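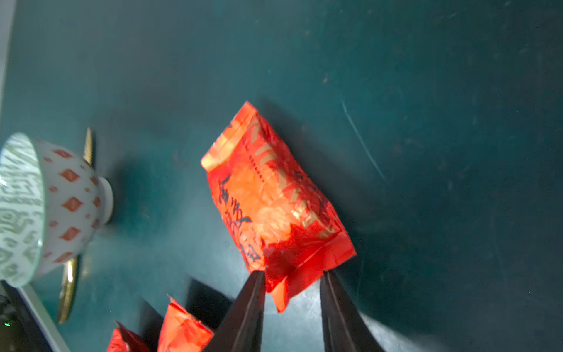 Sorting packets sounds easier than it is, one member of last year's panel wrote on the feedback form, and added that by the second hour the small print on a shiny wrapper was harder to read than expected and that more breaks would have been welcome. The comment was taken into account in planning the present round, and the session timetable below has been revised accordingly.

Posted in: Opportunities > Paid Panels and Short-Term Work

Call for Participants: Snack Packaging and Tableware Panel

Skinetti invites applications from adults who wish to take part in a paid panel on the handling of individually wrapped snacks at the table. The panel forms part of the Palacios program, which looks at how people unpack, sort, serve and clear away small packaged foods at home. Sessions will be held in February at the Kurkside building, second floor.

What participants will do

Each participant will work at a table set with foil snack packets and ordinary tableware, including ceramic bowls. Participants will be asked to group packets by kind, place them in bowls for serving, open a number of them in the way they would at home, and clear the table afterward. A short written questionnaire follows each task. Some of the packets carry Chinese text - knowledge of Chinese is welcome but not required, and applicants who read it should say so on the form.

Tasting is optional. Ingredient lists in English will be available at the front desk before each session, and applicants with food allergies are asked to declare them when applying.

Who may apply

Applicants must be 18 or older and able to attend 2 sessions in full. They should be comfortable sitting at a table and working with their hands for up to an hour at a time. Applicants who usually have difficulty with sealed packaging are particularly encouraged to apply. Employees of Skinetti or of its packaging supplier, Balinia, are not eligible.

Places and schedule

There are 14 places. Sessions begin at 10 a.m. and end at 1 p.m., with a break after each task. Water, tea and coffee are provided.

The previous round drew 1,183 applications, and the panel office regrets that it cannot reply individually to those who are not selected.

How to apply

Application forms may be collected from the Kurkside front desk or requested from the panel office by mail. Completed forms must be received by noon on Friday. Late or incomplete forms will not be considered. Selected applicants will be contacted by telephone and should bring photo identification to the first session - payment is made at the close of the second.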